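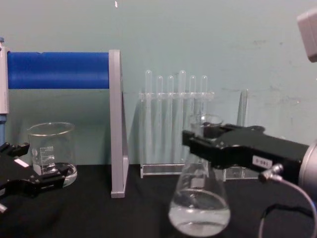
검은 천을 깐 테이블 위의 투명한 유리 삼각 플라스크

Uvside 자석 교반기 세트 사용 후기 (집에서 맥주 만드는 분들께)
글쓴이: Lovisa Wallin

집에서 맥주를 만들기 시작한 지 꽤 되었지만, 효모 스타터는 오랫동안 손으로 흔들어서 만들었습니다. 부엌을 지나갈 때마다 플라스크를 잡고 몇 번 돌리는 방법입니다. 이렇게 해도 맥주는 됩니다. 하지만 밤에는 저도 자야 하고, 낮에는 일하러 나가야 합니다. 그래서 겨울에 라거를 준비하면서 Uvside의 자석 교반기 세트를 샀습니다. 지금은 6월이고, 그동안 라거와 에일을 번갈아 만들면서 계속 사용했습니다.

먼저 말씀드리면 한국어는 저의 세 번째 언어입니다. 양조 용어는 한국 동호회 분들의 글을 읽으면서 배웠습니다. 혹시 틀린 단어가 있으면 댓글로 고쳐 주시면 감사하겠습니다.

무엇이 들어 있습니까

상자 안에는 교반기 본체, 전원 어댑터, 막대 모양의 교반 자석 두 개, 자석을 꺼내는 긴 막대, 그리고 3000ml 유리 삼각 플라스크가 있었습니다. 가격은 배송비를 빼고 81유로였습니다. 플라스크가 없는 세트도 팔지만 저는 큰 플라스크가 없었기 때문에 같이 들어 있는 것을 골랐습니다. 작은 플라스크는 예전부터 쓰던 것이 있습니다.

포장은 좋았습니다. 유리가 두꺼운 종이 틀 안에 들어 있었고, 본체와 서로 닿지 않았습니다. 설명서는 영어와 독일어만 있고 종이 한 장입니다. 그림이 작아서 저는 자석을 넣는 순서를 이해하는 데 시간이 조금 걸렸습니다. 순서는 간단합니다. 빈 플라스크에 자석을 먼저 넣고, 맥아즙을 넣고, 그다음에 본체 가운데에 올립니다.

처음 켰을 때

본체의 앞에는 손잡이가 하나, 작은 표시창이 하나 있습니다. 손잡이를 오른쪽으로 돌리면 켜지고, 더 돌리면 빨라집니다. 켜지는 순간에 딸깍하는 느낌이 분명해서 마음에 듭니다. 버튼을 길게 누르거나 두 번 누르는 기능은 없습니다. 저는 이런 기계가 좋습니다. 손이 젖어 있어도 헷갈리지 않습니다.

첫날에는 맹물로 시험했습니다. 물을 플라스크의 절반까지 넣고 속도를 천천히 올렸더니 가운데에 소용돌이가 생겼습니다. 너무 빨리 올리면 자석이 중심에서 튀어 나가고 유리 벽에 부딪히면서 달그락 소리가 납니다. 그때는 손잡이를 끝까지 왼쪽으로 돌려서 멈추고, 자석이 가운데로 돌아온 뒤에 다시 시작해야 합니다. 성격이 급한 분은 며칠 동안 이 소리를 자주 들으실 것입니다. 저도 그랬습니다.

속도에 대해서

제품 설명에는 최고 속도가 분당 3000회전이라고 쓰여 있습니다. 제가 가지고 있는 본체는 빈 상태에서 손잡이를 끝까지 돌려도 표시창에 2583이 나왔습니다. 판매처인 Escobar에 메일을 보냈더니 Beverley Whiteley라는 담당자가 이틀 뒤에 답장을 주었습니다. 어댑터에 따라서 차이가 있고, 원하면 어댑터를 바꿔 주겠다는 내용이었습니다. 새 어댑터를 받아서 끼웠는데 숫자는 그대로였습니다.

그래서 교환을 더 요구해야 할지 생각했습니다. 결국 하지 않았습니다. 스타터를 만들 때는 최고 속도의 절반도 쓰지 않습니다. 액체 표면이 살짝 들어가는 정도면 공기가 잘 섞이고, 더 빨리 돌리면 거품이 목까지 올라옵니다. 그래도 설명에 쓴 숫자와 실제 숫자가 다르면 저는 별점을 줄입니다. 정확한 속도가 필요한 일을 하시는 분은 이 점을 보셔야 합니다.

실제 스타터 만들기

제가 하는 방법을 적겠습니다. 물과 건조 맥아추출물을 냄비에 끓입니다. 저는 물 1리터에 맥아추출물 100그램을 씁니다. 10분 끓인 다음 얼음물에 냄비를 넣어서 식힙니다. 소독한 플라스크에 옮기고, 효모를 넣고, 소독한 알루미늄 포일로 입구를 느슨하게 덮습니다. 고무마개로 꽉 막으면 안 됩니다. 가스가 나와야 하고 공기도 들어가야 합니다.

유리 플라스크를 가스불 위에 바로 올려서 끓이는 분도 계십니다. 저는 권하지 않습니다. 목이 좁아서 맥아즙이 갑자기 넘칠 때 손을 쓸 수가 없습니다. 제가 전에 한 번 해 보았고, 가스레인지 청소에 저녁 시간을 다 썼습니다. 설탕이 탄 자국은 정말 잘 안 지워집니다.

교반기 위에 올린 뒤에는 하루에서 하루 반 동안 둡니다. 손으로 흔들 때와 비교하면 바닥에 가라앉는 효모의 층이 눈에 띄게 두껍습니다. 저는 현미경이 없어서 세포 수를 말할 수 없습니다. 다만 라거를 만들 때 발효가 시작되는 시간이 전보다 빨라졌습니다. 예전에는 이틀을 기다리면서 걱정했는데, 지난번에는 다음 날 아침에 벌써 에어록이 움직였습니다. 같은 효모, 같은 레시피였지만 효모의 제조일은 달랐으니까 완전히 공평한 비교는 아닙니다.

다 되면 냉장고에 하룻밤 넣습니다. 효모가 가라앉으면 위의 액체를 따라 버리고 아래쪽만 씁니다. 이때 자석이 같이 발효조에 들어가지 않게 조심하십시오. 밖에서 다른 자석을 플라스크 바닥에 대고 있으면 안에 있는 자석이 붙어서 움직이지 않습니다. 냉장고 문에 붙이는 기념품 자석은 힘이 약해서 안 됩니다.

소음과 열

제 작업대는 부엌과 침실 사이의 벽에 붙어 있습니다. 교반기를 맨 나무판 위에 놓으면 밤에 낮은 웅 소리가 들립니다. 접은 수건을 밑에 놓아 보았더니 조용해졌지만, 바닥의 통풍 구멍을 막게 되어서 본체가 따뜻해졌습니다. 지금은 고무발을 따로 사서 붙였고, 문을 닫으면 소리가 거의 안 들립니다. 원래 붙어 있는 발은 얇고 딱딱한 플라스틱입니다. 이 가격이면 고무로 해 주어도 좋았을 것 같습니다.

오래 돌리면 윗면도 조금 따뜻해집니다. 에일 효모는 괜찮았습니다. 여름에 방이 더우면 신경이 쓰일 수 있습니다. 저는 더운 날에는 창문이 없는 창고 방으로 옮깁니다.

플라스크에 대한 의견

유리는 맑고 바닥이 고르게 되어 있습니다. 이것이 중요합니다. 예전에 Titbridge에서 산 플라스크는 바닥 가운데가 위로 볼록해서 자석이 자꾸 옆으로 미끄러졌습니다. Uvside의 것은 그런 문제가 없었습니다.

눈금은 흰색으로 인쇄되어 있는데, 세척을 여러 번 하니까 맨 아래쪽 숫자가 흐려졌습니다. 저는 양을 저울로 재니까 큰 불편은 없습니다. 그리고 3000ml 크기는 생각보다 큽니다. 제 냉장고에는 선반을 하나 빼야 들어갑니다. 사시기 전에 냉장고 안쪽 높이를 꼭 재 보십시오. 보통 에일만 만드시는 분은 2리터로 충분하다고 생각합니다.

세척은 긴 솔이 필요합니다. 세트에 솔은 없습니다. 목 아래의 어깨 부분에 맥아즙 자국이 남기 쉬운데, 과탄산소다를 푼 따뜻한 물에 한 시간 담가 두면 솔로 쉽게 떨어집니다. 씻은 다음에는 거꾸로 세워서 말립니다. 유리가 미끄러우니까 비누가 묻은 손으로 목만 잡고 들지 마시고, 다른 손으로 밑을 받치십시오.

다른 제품과 비교

동호회에 있는 Cormac Ní Mhurchú 씨가 Joven의 교반기를 빌려주어서 2주 동안 같이 사용해 보았습니다. Joven은 본체가 더 무겁고 소리가 더 작습니다. 자석도 중심에서 잘 벗어나지 않습니다. 대신 표시창이 없어서 지난번과 같은 속도로 맞추려면 손잡이에 연필로 표시를 해야 합니다. 플라스크도 따로 사야 합니다.

컴퓨터용 팬과 하드디스크 자석으로 직접 만드는 방법도 있습니다. Gobnait Duggan 씨의 것을 보았는데 잘 돌아갔고 재료비도 아주 적게 들었다고 했습니다. 납땜을 할 줄 아는 분에게는 그것이 제일 싼 방법입니다. 저는 납땜을 못합니다.

좋은 점
손잡이 하나로 다 되는 간단한 조작
바닥이 고른 플라스크
판매처의 답장이 친절하고 빠름

아쉬운 점
표시된 최고 속도가 나오지 않음
기본 발이 딱딱해서 진동이 전해짐
흐려지는 눈금
세척 솔이 없고 설명서가 부족함

별점: 다섯 개 중에 네 개에서 조금 모자랍니다. 반 개 단위로 줄 수 있으면 세 개 반입니다.

댓글에 답하기

Teresa Phelan 님이 건조 효모에도 스타터가 필요하냐고 물으셨습니다. 저는 건조 효모에는 만들지 않습니다. 봉지를 하나 더 넣는 것이 편합니다. 액체 효모를 쓰시거나, 한 번 키워서 나누어 보관하고 싶으시면 그때 교반기가 도움이 됩니다.

자석을 잃어버렸을 때 따로 살 수 있는지도 물으셨는데, Escobar에서 같은 길이의 자석을 낱개로 팝니다. 저는 개수대에 하나를 흘려보낸 뒤에 주문했습니다. 플라스크를 비울 때는 개수대에 체를 놓고 하십시오.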